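Small thread about collecting examples for our tidying model. I work on the data side at Plenow, and people ask me often what I do the whole day.

1/ We count in episodes. One episode is one task from start to stop, for example "put the pillow back on the sofa". In January we had 334. Now we have 1313, and I am a little proud of it.

2/ More episodes did not help us so much at first. Almost all came from our lab in Canden, with the same gray couch and the same lamp. The model learned our couch very well. It did not learn couches.

3/ So since spring we go to real living rooms. We have visited 8 homes until now, and the furniture is different each time — patterns, carved wood, fringes, glass doors.

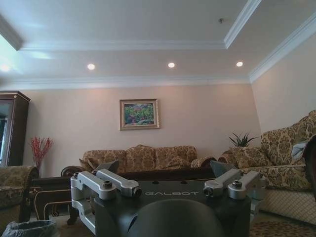 Wrist view, living room with the floral sofas. Small blue pillow on the one at right.

4/ A patterned pillow on a patterned sofa is the hardest case for us. A plain one is easier to label, but I want both kinds in the set.

5/ We threw away 28 episodes last month. In most of them the operator waited too long before the grasp, and the model copies the waiting. I did not expect this when I started.

6/ Labels are done in Vedus, the same evening if possible. After two days I do not remember why an operator stopped in the middle, and the notes are always shorter than I want.

7/ Next is Intarasuk, where we have permission for two more homes. If you also collect data in homes, please tell me how you write down the light. We have only "day" and "lamp" — it is not enough.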